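Stider config notes, read me first

I keep these files for Brirnolura, the little fanless firewall box I run at home and at two branch offices. It has 4 LAN ports, and the configs assume you use all of them. Flash the base file, reboot, then load the rules – in that order, please!

The VPN profile holds up fine with 100 tunnels. I've pushed it to more than 400 on the bench, but logging gets sluggish up there.
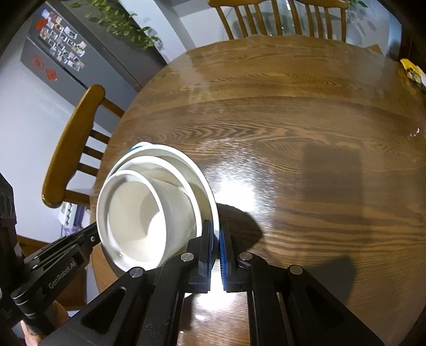

Ní Chonaill wrote back that the rules file wiped her port labels, and could I please put a warning in. So, warning: back up your labels first (export, then save it off the box).

Logs rotate every 12 hours. You can change that in the base file, and I probably will in the next version.

Last updated 21 Sep 2026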